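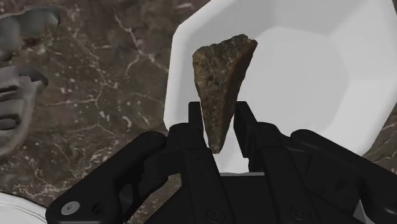 Brown marble with pale veins, and a white bowl that doesn't believe in curves.

A Day Out Looking at Countertops

I drove 131 miles to the open day at the Voltham stone yard in October, and I would like it noted that I was the one who suggested it. My wife has wanted a new kitchen counter since we moved in. I have wanted to stop talking about the counter for nearly as long. A free tour with coffee seemed like a place where both of these things could happen.

Voltham is a town with one long street and a river you can't get to. The yard sits at the far end, past the tire place, and you know you've arrived when the road turns white. By the time we had parked, so had the car.

Checking in

You sign a sheet saying you understand that stone is heavy. They hand you a hard hat, a pair of plastic glasses and a name sticker, and the sticker won't stay on anything you could reasonably wear to a stone yard. Mine ended up on the hard hat, where it made me look like a man who forgets which head is his.

There were two tours, one at 10 a.m. and one after lunch. We took the early one, led by Ayman Ramadan, who runs the cutting shed and started there sweeping it. He had a good loud voice, which he needed, and he didn't seem to mind questions he must get every year. Somebody asked whether marble was a kind of granite before we were out of the parking lot. He said no, very kindly, and explained that marble is limestone that has been cooked and squeezed for a long time underground. I have had jobs like that.

The slab hall

The slab hall is what you come for. It's a cold building the length of a supermarket, and the slabs stand on edge in wooden racks like records in a record store, if each record could kill you. Every one has a number in yellow crayon. The rack nearest the door held the cheap stuff, speckled gray, the color of every bank I've ever waited in. As you walk back the prices go up and the names get worse.

I kept a list of the names for a while. There was one called Zirka, black with a few white dots in it, which my wife liked until she saw what it cost, and then liked more. There was a green one named after a lake and a pink one named after, I think, somebody's daughter. The browns were at the back. I hadn't known there were brown marbles. I had the idea that marble was white, because statues, and that brown was what you got when you didn't clean it.

We stayed with the browns for a long time. The veins are the thing. From ten feet away they look like cracks, and from one foot away they still look like cracks, and I asked Ayman if they were cracks. He said some of them had been, a very long time ago, and then other minerals had moved in and filled them up. He ran a thumbnail across one to show there was no edge. Then he let everyone in the group do it, and we all did, one after another, like people blessing a cow.

What he told us, and I am passing it on because it was the most useful thing I heard all day: pick the slab and don't pick the sample. The little square they mail you comes from some other slab. On a busy stone, one corner can be full of white lines and the opposite corner can have hardly any, and you won't know which corner you're getting under your toaster unless you stand in front of the whole piece and ask. They'll put your name on it in the yellow crayon. They will also move it to a separate rack, at which point you've more or less bought it, emotionally.

The cutting shed

Ear plugs went in here. The big saw runs with water pouring over it, and the water comes off the color of the stone, so on a brown day the floor drain looks like a coffee shop has gone under. We stood behind a rail painted yellow. The blade goes through the slab about as fast as I read a contract, and with more attention.

After the saw comes the polishing line, where the heads go over the surface again and again with finer grit each time. Then the edges, which are done by hand. I'd assumed an edge was an edge. There is a board on the wall with all the edges you can have, and people stood before it with the same faces they had in the slab hall. We want the plain one. It took us until the parking lot to agree that we want the plain one.

Offcuts go in a row of bins along the wall and you can buy from them on open day. I bought a piece big enough to be a cheese board for 66 dollars, then found out it needed feet. The feet were extra.

Lunch, and the sealing talk

Lunch was a lamb sandwich from Bouazza, the bakery on the long street, and it was the best thing in Voltham by a distance that must be awkward for the stone people. The bread had seeds on it. I went back for a second one and was told they were for the afternoon tour, so I took off my hard hat, since it had my name on it, and tried again later.

While we ate there was a talk on sealing. Marble stains. They don't hide this, but they wait until you've fallen for a slab before they bring it up. Lemon juice will etch it, wine will mark it, and a tomato left overnight will be with you for years. The sealer they sell is called Diltiline, and the woman giving the talk put drops of oil on two tiles, one sealed and one not, and had us watch them. It was quiet. We all leaned in. The unsealed one went dark in the middle and a man near the front said "oh no" out loud, about a tile.

You reseal once a year, she said, and wipe up spills as they happen. My wife looked at me during the second part.
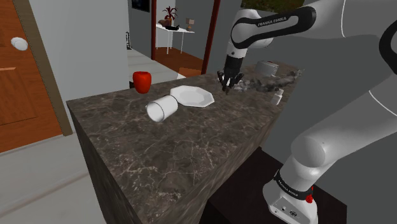

The money part

There's a desk by the exit where you can get a quote, and we had brought measurements on the back of an envelope. Two of them turned out to be the same measurement taken on different days, and they didn't match. The young man at the desk was nice about it. He said they always come out and measure for themselves, in a tone that told me why.

Our longer run of counter in the brown would weigh 264 pounds, cut and finished. He asked what our floor cabinets were made of. We said we'd have to check. He wrote something down and turned the pad a little so that we couldn't read it.

The quote itself I'm going to keep between me and the envelope. A deposit of 228 dollars holds a slab for a month, and they'll take it off the total if you go ahead. We paid the deposit. I'd been fairly sure on the drive up that we wouldn't, and I think my wife had been fairly sure on the drive up that we would, and only one of us had said so.

If you go

Wear shoes you don't love. The hall is colder than outdoors, so bring a sweater even if the day is warm. Kids are allowed in the slab hall but have to stay out of the cutting shed, and there's a fenced bit with gravel where they can be bored. Parking is free. The bathroom is very nice, with a marble counter that has a ring on it the exact size of a soda can – I wiped at it for a while before I understood it was permanent.

Bouazza closes at 3 p.m., so get your bread before the money part.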